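Teaching by hand vs. by remote: is anyone still doing it by hand?

October, 9:14 pm
Posted by gravelpit_dan

Long-time reader, occasional complainer. We have a Milley arm in the shop and I'm the person who has to show it things. Up to now that has meant grabbing it by the wrist and walking it through the motion like a toddler at a wedding dance. Works fine for big dumb moves. For anything small I end up fighting the joints, my own elbow gets in the way, and the demo comes out with a wobble in the middle that the arm then learns faithfully. It has never once failed to learn the wobble.

A guy at another shop swears by remote control and practice runs in simulation first. So, question for the group: worth the switch, or am I just trading a sore shoulder for a sore thumb?

kettle_logic wrote:
Switch. I did hand guiding for two years and I still have opinions about it, mostly in the lower back. With remote you sit down. You can have coffee near you.
The thing you give up is feel. When you push the arm by hand you know when you've hit something. With the controller you find out from the noise.

half_a_gantry wrote:
I'll disagree with kettle, as is tradition. Hand guiding is the better teacher for contact tasks: plugs, lids, drawers. Remote people always hover. They drive up to the thing, stop, think about their life, nudge, stop, nudge, close. Then they train on it and wonder why the robot hovers and thinks about its life.

kettle_logic wrote:
You trim the pauses. Everybody trims the pauses.

half_a_gantry wrote:
Everybody says they trim the pauses.

mothballed_pete wrote:
I teach in Zikus (sim) with a cheap handheld controller, wrist view up on the screen. Grab from this afternoon, fruit in a bowl:

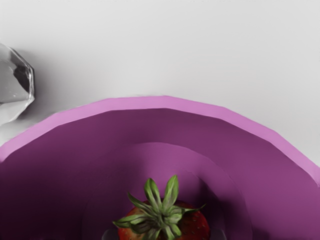

Depth is the whole problem when you drive by remote. By hand you'd just look at the thing with both eyes. On a flat screen I get one view and have to cheat, and my cheat is shadows. The dark patch to the right of the strawberry tells me more about where the fruit sits than the fruit does. I also stopped closing the second both fingertips were alongside. One on each side looks like a grasp, and it might be a grasp, or you might be about to pinch a leaf and carry nothing to the plate with great dignity.
I kept 26 demos out of this batch and threw out 17. Most of the rejects were me.

gravelpit_dan wrote:
That is a very purple bowl.
What made the 17 bad? Missed grabs, or just ugly?

mothballed_pete wrote:
Mix. A missed grab with a clean second try I keep, because I want it to see a recovery. Ugly means I came in sideways, dragged a finger down the wall of the bowl and then pretended I meant to do it.

lintroller9 wrote:
Counterpoint from the cheap seats: sim strawberries don't bruise. Our team had 1432 episodes of beautiful simulated picking and the first real berry became jam. If the squeeze matters, go do some by hand on the real arm, even if it's only a small set.

half_a_gantry wrote:
Thank you. Framing this.

kettle_logic wrote:
A squeeze limit would also have saved the berry.

lintroller9 wrote:
It had a squeeze limit. It was set for a tennis ball.

mothballed_pete wrote:
Fair. I use sim to get the approach right and don't trust it for force at all. Dan, if you try it, map the gripper to a trigger and not a button. A button is open or shut and you'll hate it inside an hour. Also turn the speed scale way down near the object. The Cliltska plugin does that for you, when it feels like loading.

gravelpit_dan wrote:
Ok. Plan is remote for the approach, hand guiding for the last bit where it touches. Can I splice the two in one demo or is that asking for trouble?

half_a_gantry wrote:
Trouble. The joint angles won't line up at the seam and you'll get a twitch. You'd be swapping your wobble for a twitch.

kettle_logic wrote:
You can if you hold still at the handoff and blend it. Chow has a smoothing setting, default is off for reasons known only to Chow. Try almost 2 seconds of overlap and look at the wrist joint before you save.

gravelpit_dan wrote:
Will try it tomorrow night. If it twitches I'm blaming kettle.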